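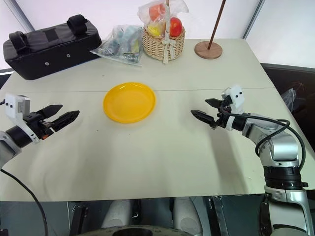 My sister-in-law gets invited to things like the Quinlan open day because she buys conveyor parts, and I get invited because I own the car. So on 14 March 2024 we drove out to the Geketti building, signed in on a tablet that spelled my name three different ways, and were given lanyards and a coffee voucher each. The coffee was good. I mention it early in case the rest of this sounds ungrateful.

I had expected a big hall with orange arms swinging car doors around behind a fence. There was one of those, behind a fence, switched off for maintenance. The crowd was in the side room, where a two-armed robot was going to deal with fruit.

Mechthild Grabner ran the demonstration. She has the calm of a person who has given the same talk to bankers, schoolchildren and a local radio station, and she started by telling us to lower our expectations. Then she lowered them some more. The job was to take fruit out of a basket and put it on a yellow plastic plate. An apple, an orange and a yellow fruit, all still in a clear plastic bag, in a wicker basket with ribbon around the handle, like something you'd bring to a hospital.

"The bag is the hard part," she said. A man behind me said the bag was the hard part for him too.

The arms started with their grippers open on either side of the plate, pointing in at it, and stayed like that while she talked. I found it a bit like waiting for grace to be said. Each hand is two black fingers, the left pair with ridges on them, and that's all you get. I kept looking at my own hands and feeling overequipped.

When it finally went, it went slowly. The left arm slid over to the basket, stopped, backed up, and came in again from a slightly different angle, the way I park. It got hold of the plastic on the second try. The right arm came over to help and the two of them had what looked like a polite disagreement about who was holding what. The bag came up, the basket came up with it, and Mechthild said "no" quietly and pressed something.

Second run: the bag came out clean, hung there for a while, and was lowered onto the plate with enormous care. People clapped. I clapped! I have unpacked groceries every week of my adult life and have never once been clapped for.

She took questions after that. I asked how long it took to teach it the fruit thing and she said over two weeks, most of it spent on the bag. A boy with a Zunemer backpack asked if it could do a banana. She said they'd had trouble with bananas and left it there, and I've been thinking about it ever since.

My sister-in-law wanted to know about the joints and the cables, one of which loops around the outside of the right arm, and whether they snag. (Sometimes.) They talked for so long that I went and used my second coffee voucher, the one that was technically hers.

There's another open day in June at the Kolla site, with forklifts that drive themselves. I've already been told I'm driving us.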